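How I Refit a Lap Belt on a Van Bench Seat

My van is an old Werport with a rear bench that came out of a school bus, and last June I finally got tired of the center lap belt twisting every time my niece sat on it. I've now done this job on three vans (mine, plus two for Fermín Salinas down the road), so I figured I'd write up how I go about it. You'll want a free afternoon and good knees!

One thing before we start: this is for swapping a belt onto mounting points that are already there and already rated for it. If your bench has no anchor points, or they're rusty, take it to a shop that does seat installs. I don't drill new holes in a floor, ever.

What you'll need

A replacement lap belt with its own hardware (mine is a Macaraeg two-point)
A 17 mm socket and a long breaker bar
A torque wrench
Penetrating oil
A wire brush
Masking tape and a marker

Step 1: Get the bench cushion off

On most of these the cushion lifts from the front and then slides forward off two hooks. Mine had a hidden screw at the back corner, and I spent a good while swearing at it before Quyên Quan came over and found it with her fingertips. Put the cushion somewhere clean. The foam picks up every bit of grit in the driveway.

Step 2: Mark how the old belt sits

Take the masking tape and label the left and right halves, plus which way the bracket faces. The bracket has a bend in it and it'll go on backward quite happily, and then the webbing rubs on the frame. Ask me how I know.

Step 3: Break the bolts loose

Oil first, then go have a coffee, then the breaker bar. Slow steady pull. If a bolt feels spongy, stop and oil it again. Once they're out, brush the threads in the anchor and check them with a flashlight. Any damage there and it's a shop job.

Step 4: Fit the new belt

Start both bolts by hand for several full turns before you touch a wrench. Torque them to whatever the sheet that came with your belt says (don't borrow a number off a forum, please). The bracket should line up with the pull of the belt when somebody's sitting there.

Step 5: Check the webbing and buckle

Run the whole strap through your fingers, both sides, from the anchor to the tip. You're feeling for twists. Then click the buckle, tug hard, release, and do that a couple dozen times. Sit down and try it in regular clothes too, because a belt buckle at your waist can end up right underneath the lap belt and it's no fun on a long drive.

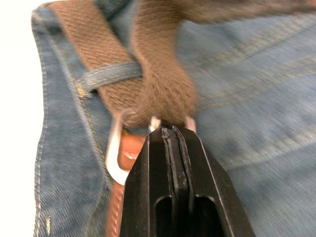
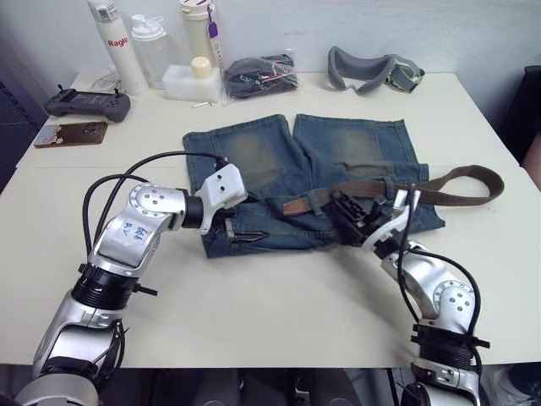

Step 6: Put the cushion back

Feed both belt halves up through the gap first, then hook the cushion and push down until it seats. Give it a good bounce. If the buckle end keeps dropping out of sight, a loop of elastic around the stalk will hold it up where kids can reach it.

I check the bolts again after the first long trip. Mine hadn't moved, and neither had either of Fermín's.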